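Rana demonstration work, progress report to Stirau
2023-06-13

Status against the May plan

The plan called for 3,000 remote-controlled demonstrations of opening and closing a sliding panel. Collection is on schedule. We would ask Stirau not to read too much into that, as the count tells you how long the operators sat at the controls and very little about whether the policy learns anything.

Two problems remain. Operators at Nustbridge correct themselves in the middle of a pull, and those corrections go into the training set as if they were intended. Guiding the arm by hand gives smoother paths, but the person doing it feels the panel bind and eases off - and we have no force reading that records this. Mixing both kinds of data was supposed to help. We have seen no sign of it yet.

The Flokach controller update was sold to us as a cure for lag. Operators say it is better. We have not measured it and will not claim it until we have.

For the next period we propose to stop adding demonstrations for two weeks and re-label what we have.

Sliding panel task, aluminum frames on the wood base

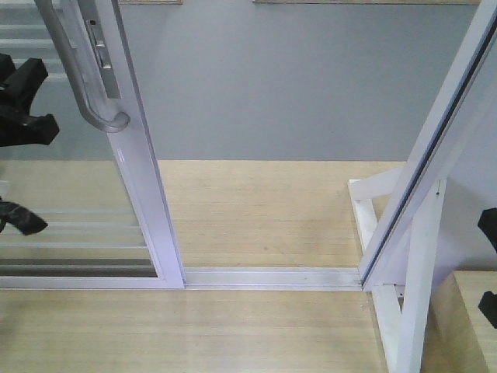
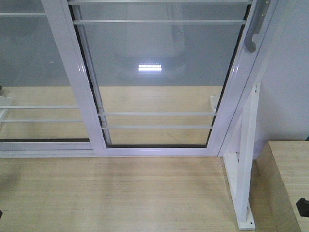
Comment received from Nustbridge on the draft: we disagree about the pause. Operators lose their touch quickly, and two weeks off will cost more than the bad labels do. Could half the sessions continue while the re-labeling is done?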